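Filed under: Home & Household > Seasonal Checks

COSTACHE HOUSE - AUGUST WALK-THROUGH, FIRST AID AND MEDICINE STORAGE
Checked by: Bianca Mocanu, with Tudor Husar holding the clipboard
Comments by: Bianca

Thank you all for letting us poke through your cupboards again! I know it's a nuisance to have two people on your landing before breakfast, and I promise we try to be quick, though I do like to stop and talk. Everything is marked OK, FIX or ASK, same as last summer.

1. Hall cabinet, ground floor - OK
Door closes properly and the key is back on its high hook. Margareta had already turned all the labels to face front, bless her, which saved us a good ten minutes of squinting.

2. Bathroom shelf, upper floor - FIX
Still too many tablets living up there next to the shower. Steam is hard on them, and so is that sunny window. Please move them down to the hall cabinet (the middle shelf is free) and leave only toothpaste and the like. I know it's handier to have them by the sink, my own mother kept hers there for forty years, but please do it anyway.

3. Expiration dates - FIX
We pulled 4 items past their date: a cough syrup, an eye wash and 2 tubes of burn gel. Opened eye drops should have the opening date written on the box, and hardly any of ours do. There's a marker on a string inside the cabinet door now. Please don't walk off with it.

4. Bandages and dressings - OK
Plenty of everything. The small adhesive ones run out first every year, so Phong has put another box of 100 on the Clokbridge order.

5. Kitchen - ASK
The burn poster has come unstuck over the stove. Corina, do you still have the clean copy? The one we've got says to cool a burn under running water, and then the rest is gravy.

6. Carry boxes - OK
Lids shut, handles sound. If you borrow one for a picnic or a ball game - and please do, it's what they're for - put it back with whatever you used written on the slip inside.

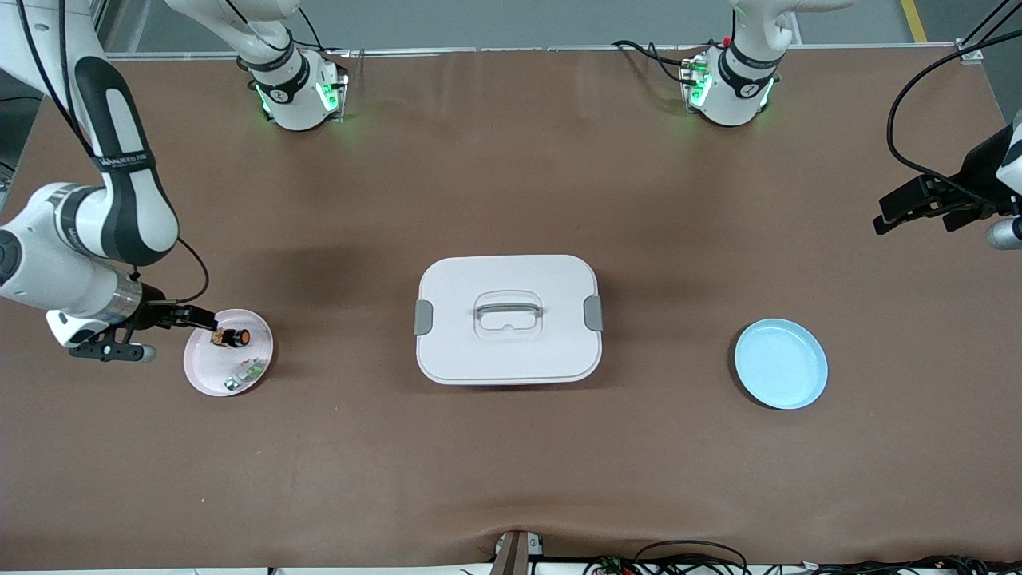 Item 6: white box with lid handle and gray side latches, lid closed.

7. Emergency numbers - FIX
The list by the phone has the old clinic number on it. New one goes up as soon as Tudor finds the good tape.

8. Disposal - ASK
Old medicine doesn't go down the sink or in the toilet, please. Leave it in the paper bag marked RETURN and I'll take it to the pharmacy with mine. Does anyone know if they take inhalers as well?

Still open: items 2, 3, 5, 7 and 8. Tell me when yours is done and I'll come up and tick it off - put the kettle on if you've got time.

Costache House Residents | Questions about this list: ask Bianca Mocanu | Back to top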